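Does a folding method matter? Towels on a shared desk
Ilona Lakatos, project report, Flumbridge, 2024-06-10

3. What we looked at

The care leaflet we started from claims that folding a towel in thirds saves 30 per cent of shelf space. It gives no towel size and no shelf size, so I did not take the figure very seriously. We used a pale towel with soft pink and green colouring and worked on the desk, in front of the monitor.

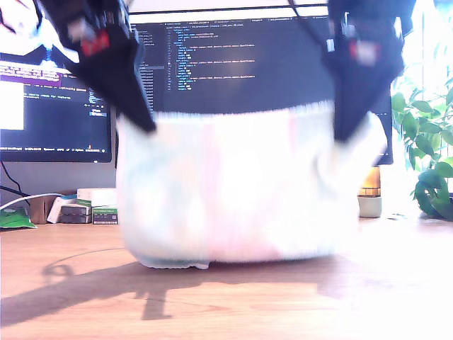

Figure 1. The cloth held up by its top edge, which dips between the two holding points.

Most guides say to hold the towel by two corners and let it hang straight. I doubt it is that simple. The top edge sags in the middle, and a corner can bunch up and fold outward – neither is mentioned in the leaflet.

4. The folded shape

The guides also draw a folded towel as a neat block with square sides. Ours had a softer outline, and I would not want to measure its height to the millimetre.
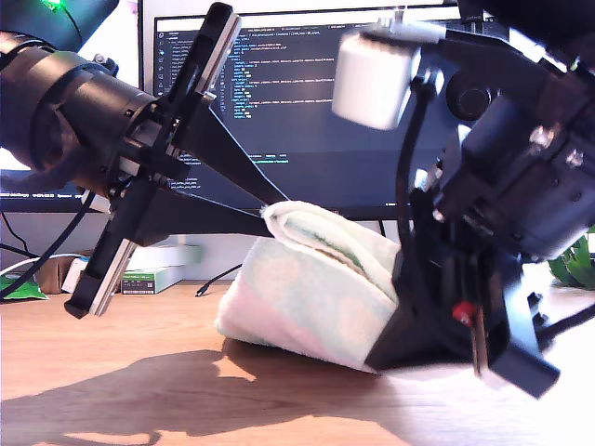 Figure 2. Folded towel on the desk, upper layer curled over, greenish stripe along the inner edge.

A curled layer makes "folded height" a vague term. Do you measure to the top of the curl or press it flat first? The Nokside method says nothing on this, and until it does I would leave the 30 per cent out of our conclusions.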